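Die vierte Schublade

Jeder Haushalt hat eine Schublade, in der die Dinge auf ihre Bestimmung warten. Floarea Tudose hat daraus einen Beruf gemacht. Für ihre Werkstatt Vellammont sortiert sie Kleinteile, und wer ihr dabei zusieht, schämt sich bald für die eigene Küche.

Ihr System ist von erschütternder Schlichtheit: Was man täglich braucht, kommt nach oben. Was man monatlich braucht, in die Mitte. Ganz unten landet, was man nie braucht, aber im März garantiert sucht, wenn man es im Februar weggeworfen hat.

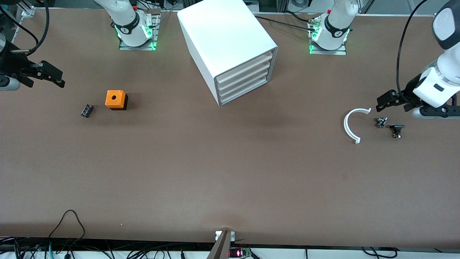

Vier Schubladen, ein brauner Tisch, und die Kleinteile liegen trotzdem draußen.

Den orangefarbenen Würfel mit dem runden Loch würde ich persönlich zum Briefbeschwerer befördern. Tudose hält das für Drückebergerei. Auch ein Würfel habe Anspruch auf ein Fach, sagt sie und schaut dabei so streng, dass ich ihr sofort recht gebe.

Ihre Kollegin Lăcrămioara Jitaru vertritt die Gegenschule. 2 Haufen, sagt sie, genügten für ein ganzes Leben: einer für jetzt, einer für später. Seit Jahren streiten die beiden darüber beim Kaffee. Die Tassen räumt Jitaru weg, meistens auf den Haufen für später.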